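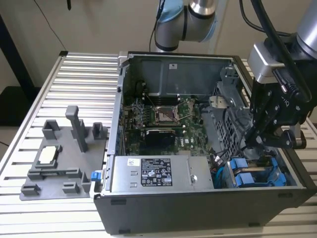
Buscamos técnico o técnica de mantenimiento informático (media jornada)

Cuervo es una asociación que da clases de lengua y de oficio a personas adultas recién llegadas a la ciudad. Tenemos dos aulas, una biblioteca pequeña y muchos ordenadores de segunda mano que las alumnas y los alumnos usan cada día. Ahora necesitamos una persona que cuida de ellos, porque Lyle Boateng, quien hizo este trabajo hasta el verano, se ha mudado a otra ciudad.

El puesto empieza en noviembre. Son 3 tardes a la semana, de las cuatro a las ocho, con contrato de seis meses que se puede prolongar.

Qué va a hacer usted

Mantener los equipos de las aulas y de la biblioteca, instalar programas, cambiar piezas cuando hace falta y apuntar cada reparación en el registro. También ayudar a los profesores antes de la clase con el proyector y el sonido. Una vez al mes se hace una tarde abierta, donde los vecinos traen sus aparatos y preguntan. En esa tarde se habla mucho y se repara poco, pero para nosotros es importante.

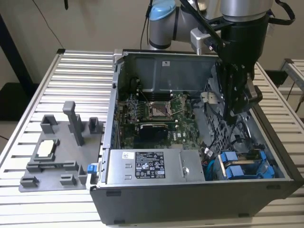

Las donaciones de las empresas llegan sin aviso, a veces muchas cajas juntas. Hay que decidir con Amparo Llanos, la coordinadora, qué se queda, qué va a las familias y qué se lleva al punto limpio. Los discos se borran siempre antes de que un equipo salga de la casa, esto no es negociable.

Qué pedimos

Experiencia en reparación de ordenadores de sobremesa, con título o sin título. Paciencia para explicar la misma cosa varias veces y con palabras sencillas. Español suficiente para entenderse; el mío tampoco es perfecto y trabajo aquí desde hace tiempo. Otros idiomas se valoran, sobre todo árabe, ucraniano o francés. No hace falta carné de conducir.

Qué ofrecemos

Salario según el convenio, abono de transporte y 2 semanas de acompañamiento al principio. Puede asistir gratis a cualquiera de nuestros cursos fuera de su horario.
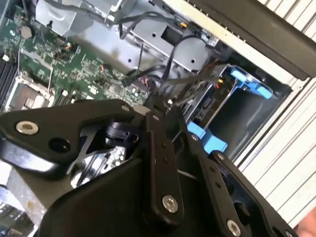 El equipo es pequeño y comemos juntos antes de abrir, quien quiere. La biblioteca cierra en agosto y en este mes no se trabaja.

Cómo presentarse

Mande su currículum y unas líneas sobre usted a la atención de Latrice Ferreira, o déjelo en la recepción por la tarde. En el asunto escriba la referencia 316. No pedimos foto ni edad. Contestamos a todas las personas, también cuando la respuesta es no. Las entrevistas se hacen en nuestra sede y duran media hora.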